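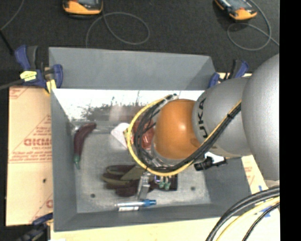 The bin setup, with the arm over a mixed load.

How to run a bin-clearing trial and score the grasps

These are the steps we follow to compare two grasp-selection methods on a cluttered bin. The baseline picks the highest-scoring grasp in each view. The second method, which we call Flalex, also looks at how much the score changes when the depth image is slightly disturbed, and prefers grasps that hold up. You can use the same procedure for any pair of methods that output a gripper pose and a score.

Before you start

You need a calibrated arm and camera, a two-finger gripper, a rigid bin and a set of objects. Clamp the bin to the table. If it shifts by even a small amount during a run, the wall positions in the collision model are wrong and the run has to be thrown out. Check the clamps again after any contact with a wall.

Choose objects that differ in shape and surface. Soft, shiny and see-through items should all be in the set. Thin tubes are useful too – they tend to settle near a wall, where there is little room for the fingers.

Step 1. Record the empty bin

Remove all the objects and save one depth image. This is the background that gets subtracted later. Shiny inner walls give poor depth readings, so look for gaps in the image and fill them from the bin model. Do not smooth over them.

Step 2. Load the bin

Put 8 objects in a box, shake it, and tip it into the bin. Leave the objects where they land, including any that are leaning on a wall. Save a color image and a depth image before the arm moves.

Step 3. Run the first method

Start the run from the home pose. For each attempt, the log should hold the chosen pose, the score, the finger width after closing and the finger width after lifting. Both widths matter. A grasp that closes on something and loses it on the way up is a different failure from one that closes on nothing.

Stop when the bin is empty or after three failed attempts in a row.

Step 4. Run the second method

Reload the bin to match the saved color image as closely as you can. An overlay on the monitor helps. Soft items never go back the same way twice, so place those first and put the rigid ones around them. Swap the order of the two methods on the next load.

Step 5. Label the attempts

Use four labels: success, slip, miss and collision. Spyros Sarantis labeled all of ours from the log and the side video, without knowing which method had made each attempt. If an attempt lifts two objects at once, label it a success and add a note.

What we got

We logged 1,356 attempts, of which 593 were labeled by a second person as a check. Most of the disagreements were between slip and miss. Flalex had fewer slips than the baseline on curved objects and about the same number of collisions. On transparent items we saw no clear difference – both methods depend on depth that is often missing there.

Common problems

The arm stops above the bin: the cable loop at the wrist is probably too tight for the chosen rotation. Give it more slack or limit the last joint.

Scores are high but every grasp lands short: repeat the camera calibration.

Finger width reads above zero with nothing held: zero the gripper again and mark the attempts since the last check as unusable.

Last updated 2nd December. The label sheet now has a column for notes.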